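Clastham reading room opens its doors again, sofa and all

1 Sep 2021

I got to the Prunedora a little before it opened this morning, which for me is a minor miracle, and I was let in early on the promise that I'd stay out of the way.

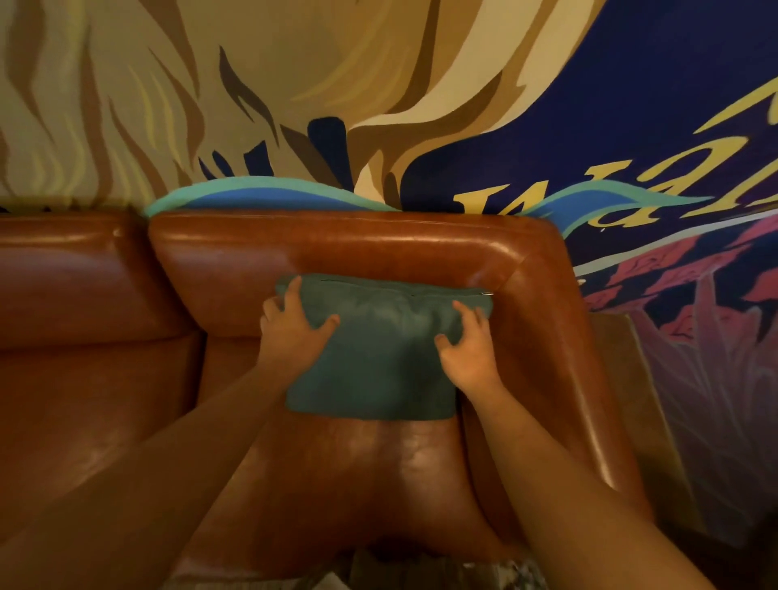 I did not stay out of the way. Within five minutes I was giving opinions on cushions, and then I was sitting down (purely for research) and then I didn't want to get up again. If you've been missing the old reading room on Filip Street, I have good news: it's back, it's brighter, and you can finally get comfortable in it.

For anyone new to Clastham, the Prunedora is the lending library and coffee spot in the former seed store. It closed last November when the roof started leaking over the history shelves, and what was supposed to be a short job got longer and longer. They saved 378 books from the damp corner, and those have been living in boxes in Domnica Sârbu's spare bedroom ever since. Domnica runs the place, and she told me she's looking forward to having guests again who don't have to climb over the biographies!

The big change is the lounge end. There used to be a row of folding chairs there, the kind that pinch you if you lean the wrong way. Now you get a brown leather sofa, good and glossy, set against a wall that is mural from one side to the other, all bold flat color and big flame-like swirls. I know there was some grumbling about the mural when the plans went up. I was one of the grumblers, so I'll say it here in print: I like it. It's loud, but it makes that end of the room feel warm even on a gray morning.

The teal cushions were the last thing to go out. Domnica wanted them lying along the top of the backrest so you can drop your head back and read, and I thought they'd be better down in the corners where your elbow goes. We tried it both ways. She won. Leather is slippery stuff, though, so I'm giving it until the weekend before they're all on the floor.

The furniture and paint were paid for by the spring raffle and a grant from Cumus, the credit union on the square, and there's a little left over for a second reading lamp.

A few practical things. The room seats 37 now, down from 56, so story hour will need a sign-up sheet, which you'll find by the register. Loans are still three weeks. Coffee has gone up 20 cents. The back door stays locked until the new step is poured, so come in from Filip Street, and please wipe your feet, the floor was only just waxed.

Hours are ten to six, except Sundays, when it's noon to four. If you still have a book out from before the closing, bring it back and there's no fine. I returned two of mine today and I'm not saying how old they were.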